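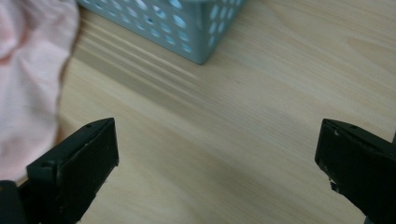 Purkero have been making household storage for long enough to have a visitors' day, and in March they let up to 200 of us through the gates at Sarkberg to see how it's done. I went because my sister-in-law had a spare ticket and because I have strong feelings about tidying products, most of them bad.

The coach from the station took 19 minutes longer than the leaflet promised, so our group missed the welcome talk and went straight to the moulding hall. It's loud and it smells of hot crayons. Our guide, Bayu Jugah, wore a headset that worked on one side of the room only, and those of us on the other side nodded along. From what I caught, a single mould can stay in use for years, and changing the colour in a machine wastes a fair bit of plastic before the new shade comes through clean. I asked where the waste goes. "Back in," he said. All of it? "Most of it." I'd have liked a number for that.

Then came the bit the posters had been going on about, the Fadance method. As far as I could tell this is a way of sorting your washing by when you'll next wear it instead of by whose it is. You're meant to fold anything you'll need within 2 days and leave the rest in a tray until the weekend.
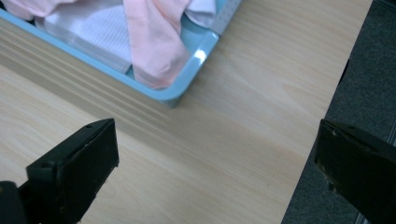 I can see that going wrong in our house by teatime. We already have a system where clean clothes sit about until somebody needs a sock, and it didn't cost us anything. Hidayah Kusuma, who ran the session, was good company and took the heckling well. She told us Purkero had asked 2000 customers about their laundry and that most of them said they felt "calmer" after a month. Calmer than what? Were they asked before as well? She didn't know, and to her credit she said so. She also folded a fitted sheet properly at the second attempt, and got a round of applause for it.

There was a longish talk after that on holes. Fewer holes make a stiffer basket, more holes let the air in, and the designers argue about it. I expected to be bored and wasn't. It was the only part of the day where somebody admitted to having made a bad product: an early version of the Halim basket sagged if you put wet towels in it, and they sold it for a whole summer before changing the base.
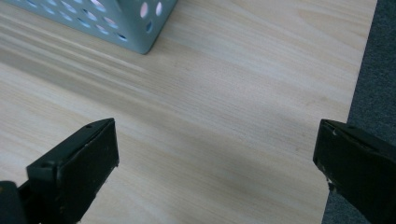

Pale blue-grey basket with rows of round holes, Purkero visitors' day

Lunch was a cheese roll and a small carton of juice. The canteen is pleasant enough but the queue went out of the door, and our group was called back before the people behind me had been served.

The tour finishes in the factory shop, as these things do. "Visitor prices" were on everything. I looked up the same storage tub on my phone and found it a pound cheaper with free delivery, and when I mentioned this at the till I was told the website was a different department. I bought a washing-up bowl anyway. Ours has a crack in it.

If you want to go, tickets are free but you have to book, and the coach is the only way in unless you're happy to walk along the dual carriageway. Wear flat shoes and sit near the front for the talks. The loos are back by the gatehouse, a long way from everything else.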